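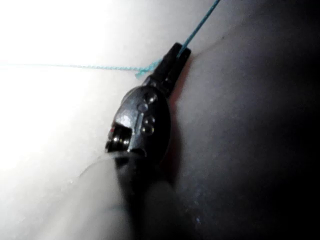 One of last year's singers told us she had never held a tune in public before Irkine, and by the third rehearsal she was humming the alto line on the bus without noticing. She's coming back, and she would like more people in her section, please!

So we're looking for singers. The Irkine Community Choir starts its new season in September, and there are 27 places open for adults of any age. No audition, no need to read music. If you can match a note most of the time and like being in a noisy room with other people, you'll fit right in.

We meet once a week at 7 p.m. in the Caltholm hall (use the side door on the parking lot) for 13 weeks, and finish with a concert in December. The program is a happy mix – two old harvest songs, a few rounds, some gospel, and a long piece called Misimau that has the basses stamping their feet. It's tricky and a huge amount of fun.

Basses and tenors, we need you most. Altos, see above.

The season costs $41, sheet music included. If that's a stretch, tell us when you write and we'll waive it – no forms, no questions.

To sign up, send us your name, a phone number and a line on whether you sing high, low or have no idea. Places go in the order we hear from you, and we'll reply to everyone by the end of August.

33 shares · 4 comments

This site uses cookies. Accept | Settings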